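Posted by Iqra Gilani, 2020-08-16

I have been meaning to write up the Mimska service bench set for ages, so pour yourself something and settle in. It's a slotted aluminum work table with a drawer of bits and clips, and I paid 262 for the lot, delivered. My old spot was the dining table, and my back has not forgiven me. 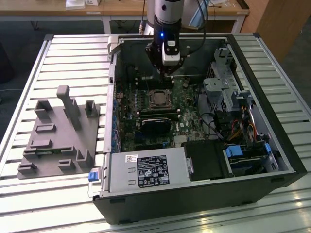
My one worry before buying was space, because the smaller Sturkaten bench I tried in November was lovely but hopeless for anything bigger than a laptop. No such trouble with the Mimska! A full Dell tower lies on its side with the panel off, and I can get at the drive bay cage and those blue plastic latches down by the drive without shuffling the whole case about. The slots are handy for clamps too, though they do swallow small screws, so keep a saucer nearby (I use one from my grandmother's tea set, sorry Grandma).

The drawer sticks a little. Liam Breathnach, who talked me into all this, rubbed candle wax on the runners of his and swears by it, and I keep meaning to try.

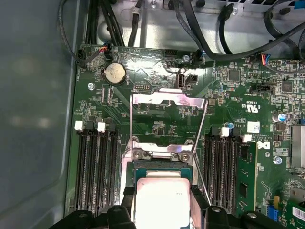
Working height and comfort

Lovely, for me at least. Socket work is where I notice it most: with the load plate up and the lever raised, you want to look straight down at the socket while the CPU goes in, and I can do that standing without hunching. Taller folks may want the leg extenders, sold separately.

4 out of 5, with one off for the drawer.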